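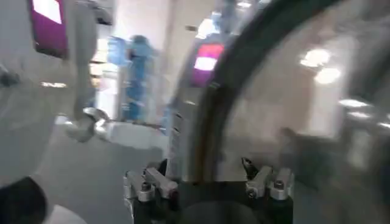 Microchip not found on rescan, 11-year-old collie cross

Sultcombe Pet Owners Board > Dogs > Health and ID

wtai_69
Looking for technical advice on chip readers. We adopted Moss, an 11-year-old collie cross, from the Sultcombe shelter in April. The paperwork lists a 15-digit chip number and the shelter scanned him in front of me at handover. The number on the display matched the form. At his first vet check the nurse couldn't get a reading. She tried between the shoulder blades, then both sides of the neck, then gave up and suggested a second chip. I would like to exhaust the other options first. Has anyone had a chip read on one scanner and fail on another?
Wen-hsiung Tai

greyhound_lodger
Common enough. Chips migrate, especially in older dogs that were done as pups. Ask for a full scan: shoulders, down both front legs to the elbow, then the chest. Slow passes, scanner nearly touching the coat. Most people sweep too fast. Collar off if it has a metal buckle.

Ledesma P
Agree on the slow passes. I'd also ask which reader the practice uses. Ours had an old Skemico handheld that would miss a chip if it was lying end-on to the coil. Rotate the reader as you go, or do one set of passes lengthways and one crossways. Check the battery too. Range drops well before the low battery light comes on.

quarterpast
Just have the second chip put in. It takes ten seconds and the dog won't care. You are overthinking it.

greyhound_lodger
I don't agree with that as a first step. With two chips in one dog you have two numbers to keep up to date, possibly on two databases. If a warden picks him up and the reader finds the old one first, they stop there. The old record may still show the previous owner.

quarterpast
Then update both. It is a form.

Ledesma P
It is a form if the database will accept you as keeper. If the shelter never released the record you can wait weeks. Wen-hsiung, have you looked up which database holds the number? The chip can be perfectly readable and the record still be wrong, and that would be the bigger problem.

wtai_69
Looked it up this evening. It is held by Lerngate and the keeper is still shown as the shelter. I have emailed both. The practice has offered a free rescan with a different reader, 2 pm slot, so I'll ask for the elbows and chest.
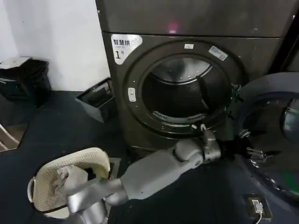

Navarrete
Ours was in the elbow. Terrier, nine years old, chipped at eight weeks. Three people had missed it. The vet found it on a lengthways pass down the inside of the leg. I would still sort out the keeper record before doing anything else.

wtai_69
Update. Rescan done. Chip found low on the left shoulder, a hand's width from where it should be. The number matches the paperwork. It read on the crossways pass and did not read lengthways, so Patricio's point about orientation holds in this case. The vet has marked the position on his notes. No second chip.

quarterpast
Fair enough. I'd still have had it done if the second scan had failed.

wtai_69
So would I.

greyhound_lodger
Good result. Did Lerngate change the keeper?

wtai_69
Not yet. They want a transfer code from the shelter. The shelter says the code was in the adoption pack. It was not in mine.

Ledesma P
Try the back of the vaccination card. Patricio Ledesma's dog had his stapled there, folded twice.

wtai_69
It was inside the insurance leaflet. Transfer submitted, confirmation to follow by post.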